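4.2 Cost items and the purchasing plan

In the previous section we gave the list of equipment for a cell with two arms that takes sheet-metal parts from a bin and places them on a table. In this section we describe how the budget was made. We think this is useful because most papers on two-arm handling give the price of the arms only, and a reader who wants to build a similar cell must guess the rest.

We divided the costs into four groups: arms and controllers, grippers and fingers, cameras and computing, and what we call the surroundings. The last group contains tables, shelving, bins, table covers, stools, cables, cable ties, labels and protective clothing. In the first plan, which was prepared by Jasmina Vukčević, the surroundings were a single line without any detail. This was a mistake. When the orders were complete, this line had been split into 84 separate purchases, and many of them came from different suppliers with their own delivery fees and minimum orders.

The arms were the easiest group to plan. We received two offers, one from Gindell and one from McAlister, and both were valid until July. The Gindell offer was lower but it did not include the mounting plates for the grippers, and the plates would have needed to be ordered from a workshop. After we added the plates and the time for fitting them, the difference between the two offers became small. We chose McAlister for the reason that the same firm could deliver spare cables from stock. The decision was recorded on 17 June 2024 and it was not changed later.

For the grippers the question was more difficult. The parts in our work are flat, bent or perforated, and they have edges which are not kind to soft surfaces. We therefore planned the finger pads as consumables and not as part of the gripper price. The budget rule was simple: for each gripper one spare set of pads is bought together with it, and a further set is ordered when the spare is opened. Tipene Tomoana proposed to put the pads in the running costs of the project, and the funding rules allowed this. It made the investment sum smaller and also more honest, as the pads do not live as long as the arm.

Figure 6 shows the cell in use, with the arms, the covered tables and the storage that appear in the cost groups of this section.
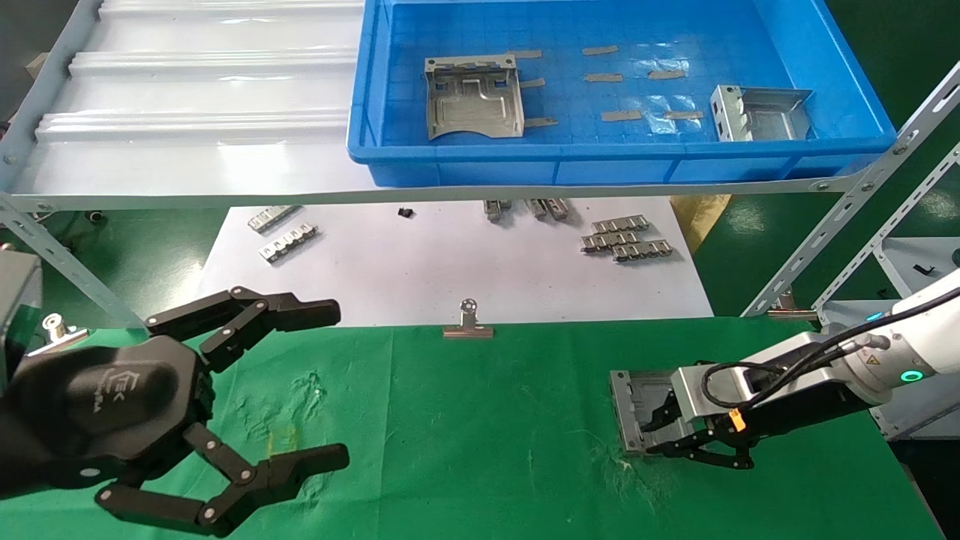
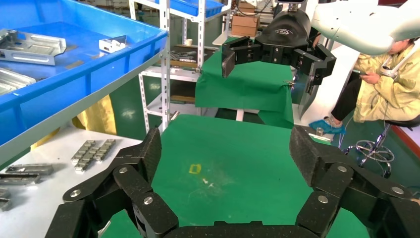
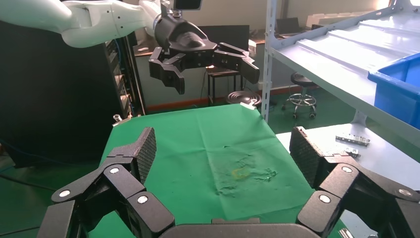
Figure 6. The two-arm cell with its grippers, green-covered work table and blue plastic storage.

Jairo Espinoza, to whom we sent an early version of this section, objected that the surroundings should not be counted at all - every laboratory has tables and shelves already, he wrote, and a reader would take our total as too high. We understand this argument, but we do not share it fully. A laboratory has tables, but they are in use, and if they are moved to the cell then somebody must buy new ones for the old purpose. We decided to report the total both with and without this group, so that the reader can choose.

The table covers deserve a short comment. In the first plan there was money for one cover per table. A cover that is changed during the work must be replaced by one of the same colour, or the camera settings have to be checked again. It is cheaper to buy enough cloth at the beginning than to look for the same green half a year later. We ordered it from Zemitz as one roll and cut it ourselves.

A similar point can be made for the bins. We first wanted to buy them one by one, when a new part type was added. Ruan Nkosi compared the prices and found that a pack was only a little more expensive than three single bins, when delivery is included. The pack also has the advantage that all bins have the same height, and the reaching motion does not need to be planned again for each of them.

For the parts themselves we used a fixed allowance. The project Tidelen paid for 1000 sheet-metal parts, and 100 of these were kept apart as a reserve for parts that get bent or scratched. The reserve was not in the first plan. We recommend to include it from the start - small orders of bent parts have a long delivery time, and a cell that waits for parts costs the same in wages as a cell that works.

Working time was planned separately from equipment. We reserved 501 hours for the operation of the cell, and this number includes the setting up, the changing of parts and the supervision. It does not include the repair of equipment, which we booked under the group where the equipment belongs. With this rule the cost of an arm in the second year can be compared with its price in the first year, and this was asked for by the department.

There are two limits of our plan which should be mentioned. First, we did not include the floor space, as the room was given to the project without rent. In a factory this item can be larger than the whole group of surroundings. Second, we bought the computing equipment in one order at the beginning, and a part of it could have been bought later at a lower price. Brodie Baxter has made a second version of the plan in which the purchases are spread over three phases, and it is discussed in Section 4.3 together with the effect on the schedule.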